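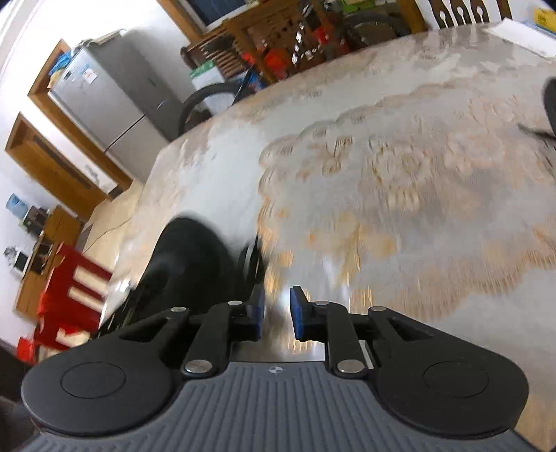
Laryea Social Club – Home & Table Group

Well, the lace is staying! A few of you asked after the August lunch how I keep a good tablecloth on a table that gets used every single day, and the answer is a clear plastic sheet straight over the top. You still get the beige and tan flowers and the scalloped pattern, and the gravy wipes off with a damp cloth. It does go very shiny when the light hits it – my sister says it's like eating off a window – but I've stopped noticing.

A couple of tips if you're trying it. Wash and iron the cloth first, as every crease shows through. Buy the sheet off the roll and let it lie flat overnight so the curl drops out (mine took two nights). And don't put a hot teapot straight down on it, ask me how I know.

Kidus Weldu has 4 metres left on his roll if anyone wants a bit. Catch him at the meeting on 18th January.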